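Notebook, February, started 9:40 am

Recap pipeline, take four. Coffee first, then I finally sat down with the Clillby finale, which I'd been putting off because the tagging for the last three episodes was such a slog. For anyone picking this up cold: we're logging every confessional (the sit-down-and-talk-to-the-lens bits) in season two of Clillby, so the podcast side can stop guessing who got the most airtime. The fan wiki says it's the sister. I was sure it was the boyfriend. Money is on the table - well, lunch is.

Total confessionals logged for the season as of this morning: 615. That's up from 341 at the midseason mark, so the back half is lighter than I expected. Everybody was on the boat for two of those episodes, and I guess they didn't drag the good chairs onto a boat.

Finale notes while they're fresh. The engagement dinner runs nearly a whole act and has only four confessionals in it, all from people who weren't at the dinner! Love that. The toast gets cut into twice, and the second cut uses a confessional where her hair is a totally different length, so I'd bet it was shot weeks later. I've been marking those "pickup" in the notes column. Please keep doing that if you take over a batch, and please don't write "reshoot", the search only knows the one word and I'm not fixing it again.
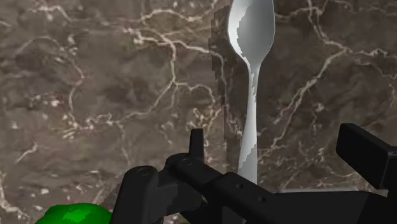
The boyfriend problem: he's only in confessionals from episode six on, so his per-episode number looks huge and his season number looks tiny. I tried it both ways. Per episode he wins easily, for the season he comes in fourth, behind the roommate of all people. I think we have to say both on the podcast and let people yell about it. I did go back and rewatch his first one, and it's just as strange as I remembered. He compares the friend group to a chess club and then says he doesn't play chess.

11:15. Keketti crashed when I pulled in the subtitle file for the reunion. Same error as last month, the one with the curly apostrophes. Saved the file as plain text and it went in fine, all 2,438 lines of it. The reunion is basically everybody talking over everybody, so the speaker labels are a mess and I'm going to have to do part one by ear. Part two is better, they'd seated the sister on the far couch by then and you can tell who's shouting from which side it comes from.

One thing I got wrong last week and want on paper: I had the opening-credits taglines counted as confessionals. They aren't. I took them out of Clillby, but the Ha numbers from the fall still have them in. So if you're comparing the two shows, don't, not yet. Ha came out at 759 with taglines and I haven't worked out what it drops to. It does have that huge cast, so it could be a decent chunk.

1:30, after lunch (my own, not the bet lunch, which is still open). Did the first half of reunion part one by ear at three-quarter speed. Everyone sounds drunk at that speed, including the host. Found a fun one: the roommate says "I never said that" and the edit goes straight to her saying it, in the same dress, in episode two. I've clipped it for the podcast folder, about 20 seconds.

Also asked myself again whether we should be counting voiceover-only confessionals, where you hear the person but never cut to the chair. I've been saying yes. It's a feel thing, and I'd rather stick with yes to the end of the season than switch now and redo everything.

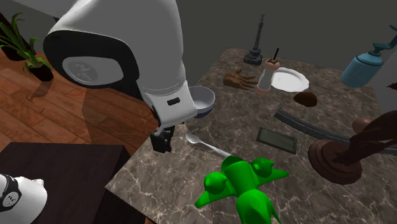

Still to do

Reunion part one, second half, by ear.

Pull the taglines out of Ha and rerun the season number.

Check the pickup tags in episodes nine and ten, I was tired and I don't trust them.

Start a blank sheet for Jostuver. The premiere is next month and the trailer already has two people crying in a hot tub, so I want the columns ready. Add one for location this time, the boat episodes would have been so much easier with it.

Write down the bet properly, with which number we're using.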